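Bathroom cabinet

A bathroom cabinet is a piece of furniture, usually fixed to the wall above a washbasin, which is used to keep toiletries, medicines and small articles of hygiene. Many cabinets are combined with a mirror, and some have open shelves beside it.
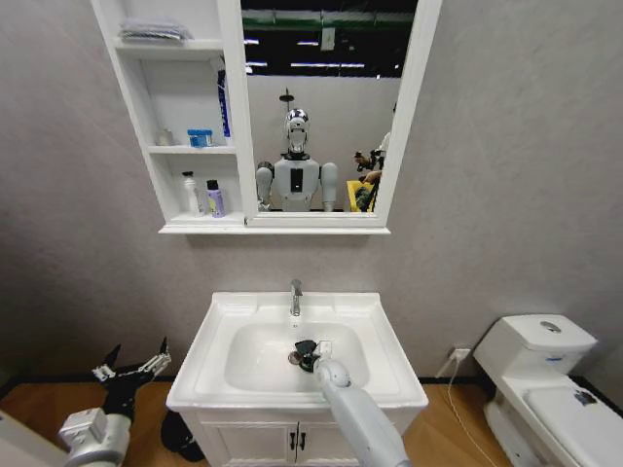 History

Before houses had running water, people washed in the bedroom, and their soap and razors were kept on a washstand. When the separate bathroom became common, the washstand lost its place and the things on it moved to the wall. In the town of Gerndale, the local museum keeps an early price list of the joiner's shop Vedano, where a hanging cabinet with mirror is offered in two sizes. The larger one has a lock.

Later cabinets were often made of painted steel and set into a hole in the wall between two studs. The maker Heltia produced 1162 pieces of its first recessed model before it changed to surface mounting, which was easier for tenants because no wall had to be opened.

Types

The recessed cabinet takes little room but needs a hollow wall. The surface-mounted cabinet hangs on screws or on a rail and can be put on almost any wall. Corner cabinets are found mostly in older apartments. In mirror cabinets the mirror may be the door itself, or it may be a fixed panel with the shelves standing next to it – this second form is cheaper, as it needs no hinges.

Materials

Steam is the main difficulty. Untreated wood swells, and plain steel rusts first at the screw holes. Coated board, aluminum and plastic are now usual. The silver layer of a mirror can turn black along the edge when water stays there; this damage cannot be repaired at home.

Storage of medicines

In spite of the name "medicine cabinet," the bathroom is often too warm and damp for tablets. Geeta Kaushik, in her household guide, advises a dry cupboard in another room, out of the reach of children. Narendra Shukla gives the same advice, but he allows bandages and plasters to stay in the bathroom if the box is closed.

See also

Washstand
Vanity unit
Towel rail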